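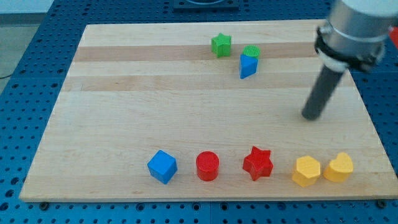 About Bundex

Hi, I'm Eugeniusz Czarnecka, and Bundex is my shop. We sell used and new board games, wooden puzzles and jigsaws, and we mend the ones that come in missing bits. If you've got a chess set with one bishop gone, or a box of dominoes the dog got into, you're my kind of person!

I started out with a folding table at the Porkent flea market, which I shared with a man selling doorknobs. I had a stack of jigsaws from my aunt's attic and no plan at all. People kept asking if all the pieces were there, and I kept having to say I didn't know, so one February I sat down at home and built every single one of them. It took the whole month (my kitchen table was out of action and we ate off our knees). The ones that were complete sold in a morning. After that I checked everything before I sold it, and I still do.

We've been in the shop on the corner for 11 years now. It used to be a shoe repair place and you can still smell the polish in the back when it's warm out. There are over 500 games on the shelves, sorted by how long they take to play, which drives some customers up the wall — they want them by letter, like a library. But most folks come in saying "we've got an hour after dinner" and I can walk them straight to the right shelf.

What we do

Secondhand games and puzzles. I buy from attics, yard sales and anyone who walks in with a bag. I'll make you an offer on the spot, cash or store credit, and the credit is always worth a bit more. If a jigsaw is one piece short I'll say so on the box and knock the price way down. Some people love those, don't ask me why.

Repairs. Split box corners, faded boards, lost pawns, snapped spinners. Bring in whatever you have left of the set, even if it's only the lid, and I'll see what I can match from the spare parts drawers. Most jobs take 7 days. Old varnish takes longer and I won't rush it.

Game nights. We push the tables together and play until 11 or until somebody's ride shows up. It's free, you don't have to bring anyone, and you don't have to know the rules. Last winter we got completely stuck on a trading game called Darko — one round of it went on for three evenings, and I lost, badly, to a pair of twins from the middle school.

Lending box. Schools and clubs in town can borrow a crate of games for a month at no charge. Just call ahead so I can pack it for the right ages.

A few things people ask

Yes, we ship, but only jigsaws and small boxes. No, I don't sell video games, though the folks at Bulteck across the street do and they're lovely. Yes, kids can open the demo copies and play on the rug as long as they like. And yes, the big wooden solitaire board in the window is mine and it's still not for sale!

The door is open from 10 to 6, and there's parking behind the bakery. If the lights are on and the door's locked I've run out for a sandwich, so give it a few minutes and knock.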